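# Sturness cable guide kit for two-finger grippers

**Revised part, replaces the first-issue clip set. Please read the fault notice before ordering spares.**

The Sturness kit holds the gripper cable against the last two links of a small robot arm. It is sold for bin picking cells, where the wrist turns a lot and the cable has to go down into the bin with the fingers. Each kit covers one arm.

## Fault notice: first-issue clips

In June we had a report from Iqra Kazmi, who runs the sorting cell at Purnitz. An arm stopped with a gripper communication error partway through a pick and left its fingers inside the bin. The cable had slid through the wrist clip until a loop of slack lay on the bin floor. On a later pick the finger came down on the loop and pulled the plug partly out of the gripper.

No one was hurt. The part in the gripper was dropped and one finger had to be replaced.

We ran the same clip on our own bench and it let go after 277 full wrist turns. It should hold for at least 2000. The liner inside the clip was too hard to grip a thin cable jacket. All clips with a gray liner are affected. Stop using them at the wrist, even if they still feel tight.
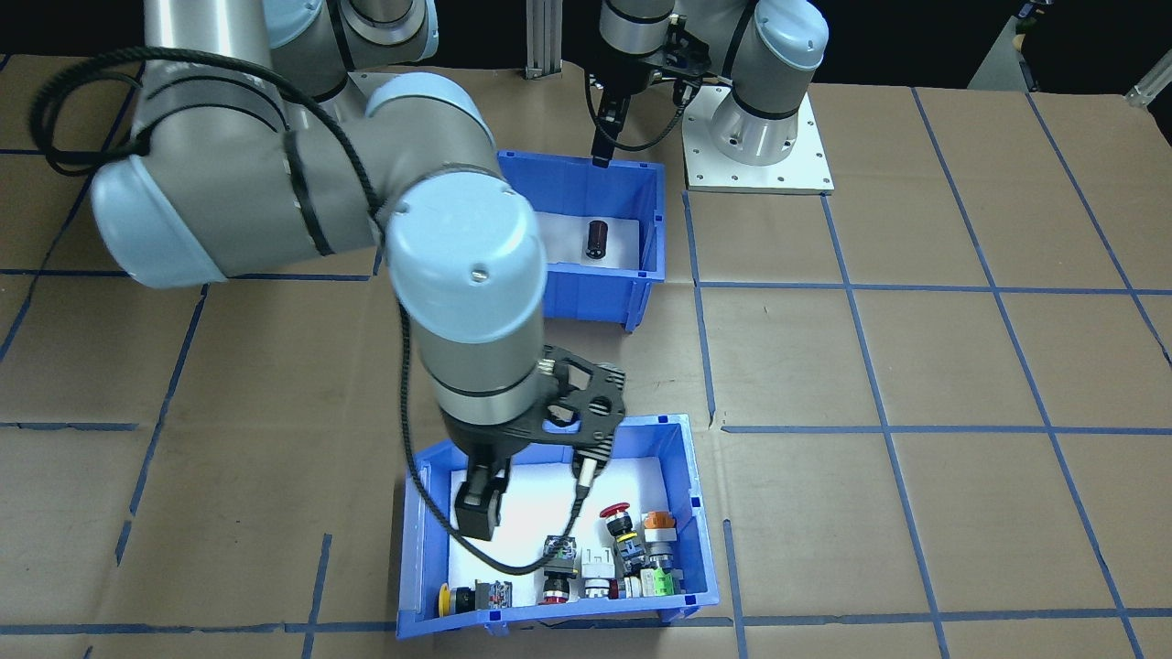
*Gripper cable reaching the floor of a parts bin, with the fingers just to the left of switches and push buttons.*

## What changed

The new clip has a soft black liner and a screw in place of the snap closure. Melahat Başaran in our test shop has taken it past 2000 turns with no slip we could measure. The kit also has a second strap now, which goes above the wrist – the old kit left that stretch of cable free.

## Kit contents

- 2 wrist clips, black liner
- 2 link straps
- 1 strain relief plate for the gripper plug
- Screws and hex key

## Fitting

1. Stop the arm, lock out the power and wait for the controller to shut down.
2. Turn the wrist joint to its middle position.
3. Fit the strain relief plate, then the clips, then the straps.
4. Leave enough slack for a full turn each way. The loop should stay above the fingertips through the whole move.
5. Run the pick program at 15 percent speed and watch the cable from start to finish.

Mark the cable with a paint pen at each clip. If a mark has moved at the next check, stop the cell and refit.

## If the arm stops in the bin

Do not pull the cable to free it. Press the emergency stop, lock out the power, and unplug the gripper at the controller end. Lift the bin away from the fingers only if nothing is caught.

## Returns

First-issue clips are exchanged free of charge. Send the order number and the number of arms to the Cerkell service desk. Kits bought through Vuorinen go back the same way. Damaged cables are looked at case by case, so please keep the old one.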